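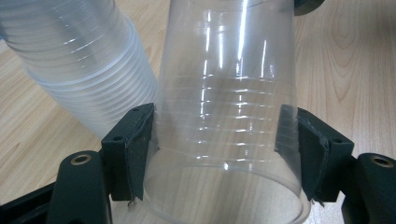 About us

Hi, and welcome to Pimentel! We're a small shop that sets up and looks after gripper tools, the two-finger kind, and we've been at it long enough that most of our customers just call and say "it's doing the thing again" and we know which thing they mean.

I started out fixing conveyor drives at Durkel, and whenever a gripper came in nobody on my bench wanted it. Too fiddly! I liked them. One January I rented the back half of a unit in Hutarport, bought a used bench and a box of pivot rings, and that was the company. We have the whole unit now (and a much better heater).

So what do we do all day? Mostly pads. The finger itself is a solid block and will outlast all of us, but the contact pad stuck to it takes a beating. The seam goes ragged, little crumbs come off, the edge starts to peel, and somebody finally notices when a bit of frayed stuff is hanging under the corner. We peel the old pad, clean the face right down, glue a new one and leave it clamped for 12 hours. Please don't hurry that part at home. I have seen what superglue and a hair dryer can do.

Then there are the pivots. We check both linkage arms for play, left against right, and if one side is sloppy we do both. Fingers that don't meet evenly will walk a cup sideways every time.

Oh, the cups! We test everything on clear plastic drinking cups, the ones with ridges around the body. They're cheap, they're slippery, they squash if you so much as look at them wrong, and you can see the pad right through the wall, so you know how it's sitting. Every tool gets 30 grips on a cup before it goes back in its case. If the wall buckles we back off the closing stop a little and start over from one. We order cups in cartons of 400 and the supplier is convinced we run a cafe.

Our service plan is called Satel. You send in the tool, we do pads, pivots and the grip test, and it comes back with a card saying what we changed. Pads and labor are $83 a tool. Pivot rings are extra if you need them, and we'll call you first.

Drop-offs are fine at the side door, ring twice. If you're mailing a tool, take the cable off and put a rag between the fingers.

Page updated 9/15/26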